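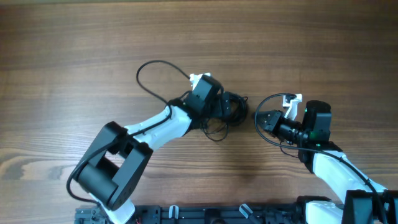 Both arms on the rail, grippers nearly meeting over the middle of the table.

From: Windelari bench
To: Vernwood shared shop list
Date: 14 September 2024
Subject: Re: [arms] cable slack at the wrist

> How much slack are you leaving at the wrist? We tied ours down
> tight on the Surdu build and the plug pulled out of the last
> motor in July. Also, are both arms still on one power supply?

More than you'd think. I leave a full loop above the wrist on the left arm, then run the cable down the top of the white link and past the big black bracket. The right one is done much the same way. The bundle hanging under the left wrist is the next thing to fix – it sits right where the grippers meet. I plan to shorten it and add 2 more clips.

Power is split now, 5 amps for each arm. I did that after the left one kept dropping out when both moved at once.

Does anyone have the Fundham bracket file with 3 mm holes? The copy in the shop folder has the old spacing and won't fit our rail.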